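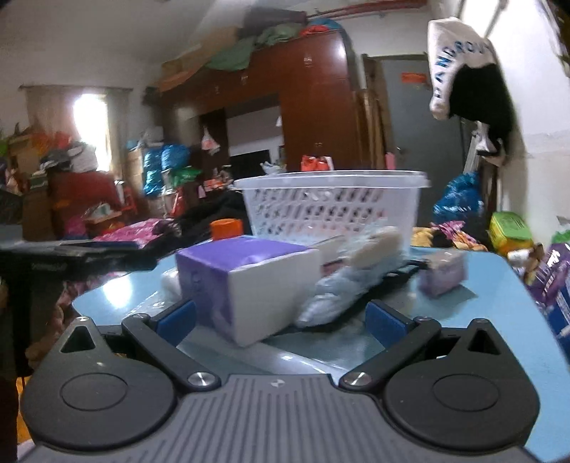
3.2 Packaging and stated use

Figure 2. Household goods on a tabletop, among them a white box with a purple top, a small lavender box and a bottle with an orange cap.

The second part of the survey dealt with how people read the outside of a package once it is at home and in use. Earlier work on labelling has mostly been done in shops, where the package is new and faces the buyer. At home the same box may be turned side-on, pushed behind something else or kept well past the point where its printing is easy to read. Figure 2 shows boxes, bags and a bottle in a home.

A total of 857 households in Cidwood and Trujillo returned the form. Respondents were asked to choose one item they had used in the past week and to answer 12 questions without picking it up. They then fetched the item and answered the same questions again. The wording was tested in February with a small group in Cidwood, and two questions on recycling symbols were dropped because most people in that group skipped them.

Colour was the detail people recalled best. Many could name the colour of the cap or lid but gave the wrong size or strength for the contents. Recall of the directions for use was poor in both towns, and poorer for items bought more than a year earlier. Respondents who had moved the contents into another container were analysed separately (see Section 3.4), as the second set of answers could not be checked against a label.

Coding followed the Preltance scheme, with one change. Where the scheme has a single category for "brand and maker", we split it, as people often knew one and not the other. Rigoberto Mamani coded all the open answers and recoded one in 10 of them after a month. Disagreements between the two rounds were mostly over what counted as a partial answer. These were settled in favour of the first code.

The return rate in Trujillo was lower than in Cidwood, and older residents are over-represented in both. We have not weighted the results in this section. Weighted figures are given in the appendix, along with the full form and the covering letter sent out by the Proka project.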